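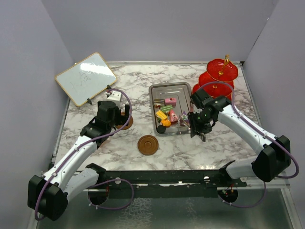 Figure 3. Dessert-serving workspace, two-arm station. Steel tray with toy cake pieces at center, red three-tier stand at upper right, round brown coasters, whiteboard at left.

4.2 Table-setting chores

The second group of chores is the one most readers will have an opinion on, because everybody has done them. Take food off a tray, put it on a stand. Put a cup on a coaster. Clear up afterward. A child of five does all of this while talking about something else. We wanted to know how far a two-arm station gets with the same work, using one learned policy per chore and no hand-written recovery steps.

Two policies compared. Votik is the small one, trained only on our own demonstrations. Grernine starts from a larger general model and is then tuned on the same data. Both see the same camera views and both send joint targets to the arms at the same rate. The demonstration set has 1,123 episodes across all chores, recorded by teleoperation at the Dallora site. Trials at the Rowbotham site used the same table height and the same props, but differnt lighting. See Section 3 for the rest.

Serving chore first. The robot must move every cake piece from the tray to the stand, any tier, any order. Scored per piece and per trial. A piece counts if it rests on a plate when the arms go back to the start pose. Touching another piece is fine. Knocking one off is not. We ran 80 trials per policy with a limit of 16 minutes each, which is very generous. A person would be bored long before that.

Why toy food? Same shape every time, washable, and it doesn't go soft over a long day. The cost is that it forgives a hard squeeze. A real sponge cake would not, and we make no claim about real cake here.

The bottom tier was the easy one for both policies. Wide rim, lots of room, and a sloppy release still ends on the plate. The middle tier was where most failures came from. The gripper has to go in sideways under the plate above, and the clearance is small. Votik tended to stall outside the rim and hover. Grernine went in but often bumped the upper plate on the way out. Neither behavior is in the demonstrations as far as we can tell. Top tier: fine on approach, but the handle gets in the way of the wrist, and both policies learned to prefer the other two.
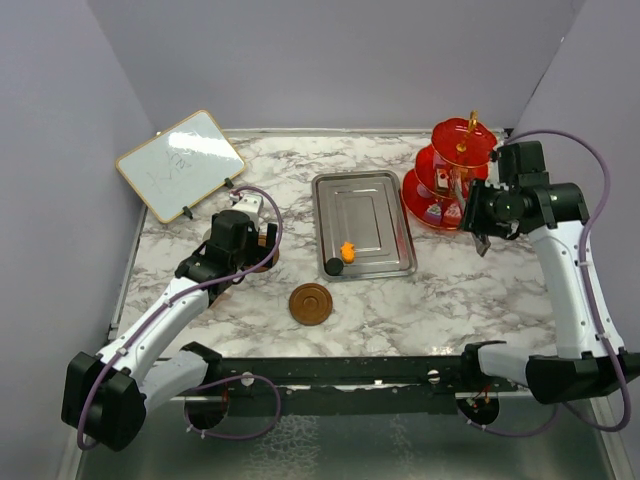 Small flat pieces were a separate problem. Anything lying low in a corner of the tray is hard to pinch, since the raised rim blocks one finger. Human operators mostly solved this by sliding the piece toward the middle first, then picking. Grernine picked up the sliding trick in some trials. Votik did not, it kept closing on the rim and lifting nothing. Left to itself it would repeat this until the time ran out.

Handing over between arms was rare. We had expected more of it. In practice each arm took what it could reach and the other one waited, so the second arm added less than the price of it would suggest. For coaster chores the picture is similar, with one exception: placing a cup with one arm while the other steadies the coaster did work better than one arm alone.

So, can it set the table yet. With someone nearby, partly. The full serving chore took over 60 percent of the alloted time even in good trials, and a single dropped piece usually stayed dropped. Neither policy went looking for it. For shop-floor kitting the same weakness matters more, as a missing part stops the line and a missing slice of cake only annoys a guest.

Whiteboard wiping was tested at the same station and is reported in 4.3.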